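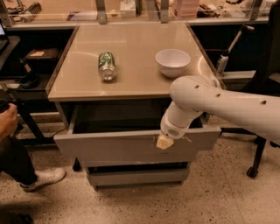 Posted in: Help Wanted / Temporary / Moving & Setup

Setup and tidying crew, Kirmont building, November start

Need people for the fall changeover at Kirmont. Mostly small furniture and what's in it and on it - drawer cabinets on casters, side tables, shelves, kitchen stuff from the break rooms. Short job, paid, lunch included. Read the whole thing before you write please, I'm getting a lot of emails asking what's already in here.

What it is

Zumden is moving out of the ground floor and Pisereo is moving in upstairs. In between, every cabinet has to be cleared, wiped, checked and rolled to its new spot. There are 42 of the two-drawer units. Gray ones, pale tops. Most are fine. A few have drawers that stick, scuffs on the fronts, a caster that doesn't want to turn. Those get a tape tag and go by the loading door, we fix them later.

You'd be doing:

Clearing tops. Bowls and cups go to the kitchen cart. Cans get rinsed and go to recycling - check they're empty first, a full soda in the recycling bag is a mess for everyone.

Opening both drawers on every unit, top then bottom, one at a time. Not both at once, the lighter ones can tip. Feel all the way to the back. Last year we found keys, a passport, and somebody's lunch from I don't know when.

Wiping down. Top, raised edge around the top, drawer fronts, inside. The edge holds crumbs so go along it with a cloth, not just across the middle.

Closing up and rolling. Drawers shut all the way before you move anything. Push from behind, low. Slow over the door strips.

Sorting bowls and dishes by size upstairs. Chipped ones out. Annelore Harms has the shelf plan and she will move your bowls if you get it wrong, so just ask her.

Hours and pay

Two shifts, early is 7 a.m. to noon and late is 1 to 6. You can do one or both. If you work the full run it comes to 40 hours and there's a $1,000 flat payment at the end of it. Part of the run is paid by the shift, same rate worked out per hour. No overtime, please don't plan on any.

Lunch is at noon for both shifts, so late people can come eat first. Vegetarian every day, tell us about allergies.

Who we want

No experience needed. You should be OK bending and kneeling a lot, the bottom drawers are low. Lifting is light, heaviest thing is a crate of dishes. Anyone 18 and up. If you can't kneel but want in, there is table work, sorting and labeling, say so in your note and Ozan will put you upstairs.

Careful beats fast. I mean that, we had a quick crew once and spent two evenings opening drawers again after them.

Closed flat shoes, no sandals. Floors on the ground level are hard and you'll feel it by the end of a shift. Gloves and cloths are provided. Bring your own water bottle, label it or it ends up on the kitchen cart with evrything else.

Anything personal you find goes in the found box with a note of wich cabinet. Don't decide for yourself that it's trash.

How to apply

Short email to Ozan Tuncer at the Kirmont front desk, or drop a note there in person. Name, phone, early or late, any days you can't do. No resume. If you worked the spring one just say "spring" and your shift, we have the rest.

You'll hear back either way. First shift starts with a walk through with Daichi Takagi, 20 minutes, be on time for it - he does it once.

Parking behind the building, side gate. The bus stops across the street.

Comments

Anisa Wattimena: Did this in the spring, late shift. Good lunches!! Bring knee pads if you have them, seriously, by the third row of bottom drawers you'll be glad

T. Vu: is it ok to do early some days and late others? school schedule

Ozan Tuncer: Yes, fine. Put the days in your email and I'll fit you in.

marla_k: What happens to the cabinets that don't get fixed, are they for sale? I'd take one with a bad wheel for my garage

Ozan Tuncer: Don't know yet. Ask at the desk when the move is done.

pdq77: sent my note, early shift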